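The shelf wall is finished except for the back edge trim. It is a square grid of cubbies in oiled wood with LED strip along the shelf edges, driven from one Potiren supply. I ran the strip in 17 segments and soldered the joints instead of using clips. Two clips failed on the last unit I built.
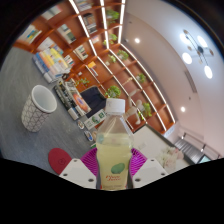 Load was the main design question. Books weigh more than people assume, so the full rows went low and near the uprights, and the plants filled what was left. Levente Hajdu worked out the spans for me and wanted a center support, which I added. The LED strips are white, and against the orange-brown wood they read colder than I expected. I may swap them for a warmer strip in January. The carpet stays, though it makes leveling the base slow. I used 20 plastic shims.

The table is a separate problem. Anything without a cubby ends up there: books in stacks, tissues, small packets, the juice, the patterned cup. The wooden mannequin was meant for a shelf too.
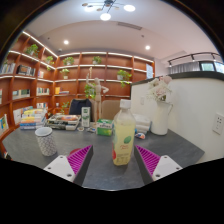 My rule for now is that the table gets cleared every evening, and books go back first. A cubby is considered full when a hand no longer fits above the spines. Small packets go in a Dretora drawer insert, once I cut one down to size. It is 69 mm too wide as sold.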